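Memus project, sink wiping task - minutes of the working meeting
1/18/26 | Minutes by Omolara Chukwu
3 comments | 2 shares

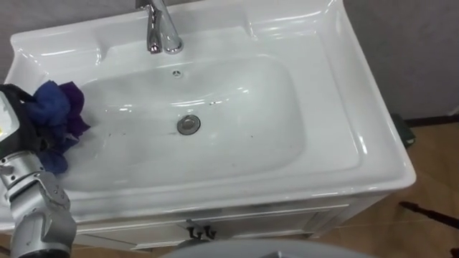
Present: Carola Brinkmann (chair), Omolara Chukwu (minutes), operators of the Semthorpe room.

1. Minutes of last meeting
Accepted with one correction: the gripper pads were ordered by Semthorpe, not by Sturkanard.

2. Status of the demonstrations
We have now 655 accepted demonstrations of wiping by remote control. In total 1418 were recorded, so more than half did not pass the review. The most frequent reason is that the operator lets the cloth slide out of the gripper and takes it again in the middle of the stroke. Carola asked that such episodes are kept in a separate folder and not deleted. Agreed.

3. Remote control or guiding by hand
The operators reported that guiding the arm by hand gives a better feeling for the pressure on the basin wall. With remote control the pressure is often too light on the curved part, and marks stay behind. On the other side, when a person holds the arm, the hand of this person comes into the head camera view. Carola prefers to stay with remote control for the basin and to try hand guiding only for the flat rim. We will record 200 episodes of the rim in this way and compare.

4. Delay in the control link
The delay was noticed again with the Abubakar controller - mostly when two stations are running together. Omolara will measure it with one station and with two. Until then only one station is used for recording.

5. Start position of the cloth
There was a long discussion. Some operators place the cloth folded, others crumpled. It was decided that both are allowed, but the operator must write it in the log before the start.

6. Training of new operators
New operators do 7 practice runs before their episodes are counted. The request to make this number lower was not accepted.

Open points: spare cloths (Carola), delay measurement (Omolara), text of the rim instruction (both). The visit in July was not discussed for lack of time.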